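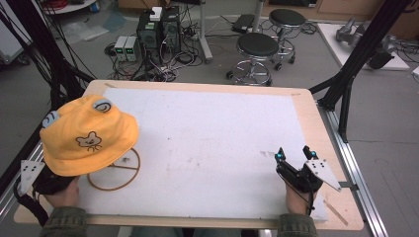

孩子穿小了的衣服帽子，你们是卖、是送、还是留着？

一月　发帖：燕麦粥不加糖

过完年收拾柜子收到崩溃，上来问问大家。我家老大五岁半，老二还没影儿（也不一定有），衣服已经塞满了走廊那个柜子，我老公连吸尘器都要放到浴室去。昨晚他很严肃地跟我说，要么处理掉一半，要么他去睡车里。

我的情况是这样：贵一点的外套和鞋，基本只穿了一季，品相很好，送人有点心疼。T恤打底裤那些洗得都起球了，扔了又觉得浪费。最难办的是帽子，我这人有个毛病，看见带耳朵的帽子就走不动路，从满月买到现在，有的标都没剪。我妈还说头上戴的东西不能给外人，说是把福气给出去了，我也不知道这算哪门子规矩，但是她一讲我就下不了手。

去年夏天试过用Cevow卖，挂了一件羽绒服，来了一堆人问，有个人跟我聊了三个晚上，从尺码聊到她婆婆，最后说孩子不喜欢这个颜色。我气得把链接删了。

所以想问：卖二手到底值不值得折腾？你们都留些什么？求过来人。

2楼　大西洋暖流
不值得。我算是卖得比较认真的，拍照、量尺寸、写描述、跑邮局，去年一共出掉17件，钱到手还不够给娃买双雪地靴。时间全搭进去了。后来想通了，凡是十镑以下的一律送，十镑以上的才拍照。省心很多。

还有你说聊三个晚上那个……我也遇到过类似的，我怀疑是同一个人哈哈哈。

3楼　苏打饼
楼上我不同意哈。卖得不划算是因为单件卖！打包卖完全是另一回事。同一个尺码的，凑一大包，写清楚"男女都能穿，3到4岁，有两件有小污渍"，一口价不还价，我每次都是当天晚上就有人来门口拿走。单价是低，但是一次清空一个抽屉，那个爽感你们不懂。

打包的诀窍：放一两件好的在里面压阵，剩下的普通货自然就跟着走了。别把好的都挑出来单卖，剩下一包全是秋裤谁要啊。

4楼　燕麦粥不加糖（楼主）
打包这个我怎么没想过！可是苏打饼你让人家来门口拿，不会觉得不安全吗？我家住一楼，窗户正对着路，我有点怵。

5楼　苏打饼
我都约在游乐场或者图书馆门口。下午三四点接完孩子那个点儿，到处都是妈妈，放心得很。钱先转再给东西，现金也行，别搞什么"我先拿回去试试"。

6楼　海鸥抢我薯条
我们家走的是纯送路线，给大家讲讲。楼下邻居 Morag Yule 是位退休的小学老师，她每个月在教堂的侧厅摆两张长桌，谁家有多的就放上去，谁需要就拿走，不登记不问话。我第一次去的时候脸皮薄，放下袋子就想跑，被她拉住喝了一杯茶，结果抱了一袋子雨靴回家，比我带去的还多。

后来成了习惯，换季必去。她那边最缺的是大童的，就是七八岁以上的裤子，因为那个岁数的男孩裤子没有活着退役的，膝盖全是洞。婴儿的反而永远过剩，连体衣堆成山，你们要是手里只有新生儿的，先打个电话问问再带过去比较好。

洗干净，扣子补好，口袋掏一掏。我掏出过半块饼干和一张过期的游泳票。
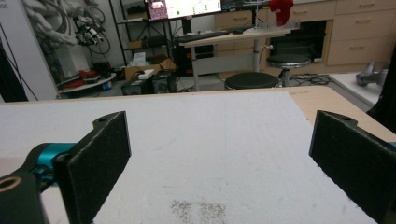
7楼　低地厨娘
关于帽子我要发言！！楼主你妈妈那个说法我奶奶也讲过，我问过她为什么，她说以前孩子长头虱，帽子传来传去全村都长，大人又不好直说，就编了个福气的说法。不晓得真假，我觉得挺合理的。所以洗干净了送人，心里完全不用有负担。

渔夫帽这类棉的，直接冷水泡，用一点点洗衣液，按压，别拧，一拧帽檐就起波浪，熨都熨不回来。带刺绣或者贴布的地方用旧牙刷轻轻刷。晾的时候倒扣在一个大小差不多的碗上，我用的是蒸鸡蛋那个碗。带耳朵的，耳朵里塞点厨房纸，干了再抽出来，不然瘪一边特别像被人打了。

8楼　不吃哈吉斯
机洗党路过。套个洗衣袋，30度，转速调最低，洗了好几年没出过事。楼上手洗派是不是都不用上班😂

9楼　低地厨娘
上班的好吗！我也机洗过，硬檐的那种里头有塑料衬，机洗一次就折了一道印子，我女儿嫌难看再也没戴。软的你随便扔，硬檐的听我一句劝。

10楼　不吃哈吉斯
行，硬檐的我确实没有，我收回一半。

11楼　楼梯间的猫
我说点不中听的。大家都在讲怎么处理，没人讲少买。我家两个孩子，每季上衣就六件，裤子四条，外套两件，轮着穿，穿坏了再补。柜子从来没满过。楼主你说标都没剪的帽子还有好几顶，那不就是问题所在吗？孩子一个头，能戴几顶。

我不是要说教，我自己也是吃过亏的。生老大那会儿天天半夜喂奶刷手机，困得迷迷糊糊就下单，快递到了都不记得买过什么。后来我把支付密码换成了特别长的一串，半夜根本输不对，一下子就好了。

12楼　燕麦粥不加糖（楼主）
被骂得很服气……不过我想辩解一句，有一半是我婆婆和小姑子 Rhona 送的，她们每次来都不空手，我又不能说别买了。她公公 Fergus Hepburn 更绝，每年圣诞给孩子织一件毛衣，老爷子七十多了自己织，扎得孩子直哭，但你说这能送人吗？谁送谁没良心。

13楼　大西洋暖流
爷爷辈手织的必须留！扎的话里面穿件高领棉的，拍个照发给他，完成任务，然后收起来。我留东西就一条标准：有没有人会问起。会有人问的留，没人问的走。

14楼　海鸥抢我薯条
说到留，讲讲我踩的坑。我前年把留下来的都用真空袋抽了，塞在阁楼，想着省地方。去年秋天拿出来，羽绒的全扁了，拍了一晚上也没回来，有两个袋子还漏气，一股子旧报纸味。羽绒和毛的千万别抽真空。
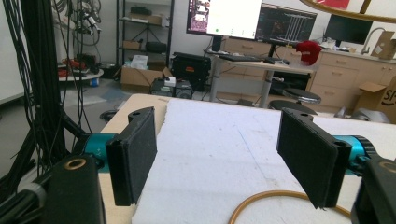
后来换成了带盖的箱子，Mukex 的那种，透明的，不用打开就知道里头是什么。里面垫一层旧床单，再放两块雪松木。尺码写在纸胶带上贴在侧面，别贴盖子上，摞起来就看不见了（别问我怎么知道的）。阁楼冬天潮得厉害，箱子底下最好垫高一点，我垫的是拆下来的旧层板。

15楼　苏打饼
雪松木有用吗？我买过一包，闻了一个礼拜就没味儿了，虫子照来。我现在信薰衣草。

16楼　海鸥抢我薯条
没味儿了拿砂纸磨一磨就又有了呀！薰衣草我家那口子打喷嚏，用不了。

17楼　低地厨娘
你们俩都不对，衣服洗透了、晒干了再收，什么都不放也没事。虫子吃的是汗渍和奶渍。我收了五年的羊毛小背心，去年拿出来一个洞都没有。

18楼　新来的土豆
潜水很久第一次回帖，请问鞋子怎么办？我家孩子脚长得飞快，一双学步鞋穿了俩月就顶脚了，鞋底还跟新的一样。Kallard 那家慈善店收不收鞋啊？有人去过吗？

19楼　楼梯间的猫
收，但是会看鞋底内侧磨没磨偏。Fiona Mowat 在那边当班的时候最仔细，每双都要翻过来按一按。学步鞋我个人不建议接别人的，每个孩子踩法不一样，鞋垫上那个坑都是人家的形状。雨靴和凉鞋无所谓。

20楼　不吃哈吉斯
学步鞋这个我跟楼上想法不一样。我家三个孩子穿的是同一双，老大传老三，现在个个跑得比我快。要是真磨歪了当然不穿，穿俩月的那能磨成什么样。

21楼　楼梯间的猫
你自己家孩子愿意传是你的事，我是说别人家的。换个鞋垫总是应该的吧。

22楼　不吃哈吉斯
换鞋垫同意。

23楼　燕麦粥不加糖（楼主）
回来汇报！昨天晚上孩子睡了以后我开干了，从九点收到十二点多，铺了一客厅。T恤打底裤按苏打饼说的分尺码打了两大包，破得实在不像样的剪成了抹布。外套挑了三件准备挂 Cevow，这次我在描述里直接写了"不聊天"。 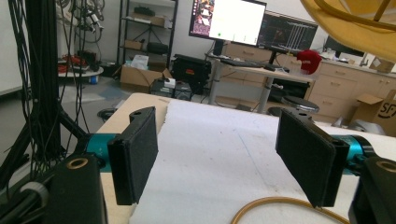 帽子最后留了四顶，满月那顶、外婆买的那顶，还有两顶现在天天戴的。剩下的今天早上泡上了，蒸鸡蛋的碗不够用，我把汤碗、沙拉碗全倒扣在窗台上，老公下楼以为家里要办席。等干了给教堂那边送过去，谢谢海鸥给的消息，我私信你问地址。

我妈那边还没敢说。低地厨娘那个头虱的说法我打算先讲给她听，看看反应。

24楼　低地厨娘
你讲的时候别说是网上看来的，说是老人讲的，她才信。

25楼　大西洋暖流
"不聊天"三个字我抄走了，今晚就去改描述。另外有没有人要 110 码的连体雪服？送，住 Kershaw 这边的自己来拿，拉链有点涩，抹点蜡烛就顺了。

26楼　新来的土豆
我要我要！私信你了！

相关帖子
· 婴儿车放楼道被投诉了，大家都放哪儿
· 校服膝盖破洞怎么补才不难看
· 搬家倒计时，哪些东西你们后悔带了
· 羊毛衫缩水还有救吗（长期更新）
· 冬天屋里晾衣服，除湿机到底开几个小时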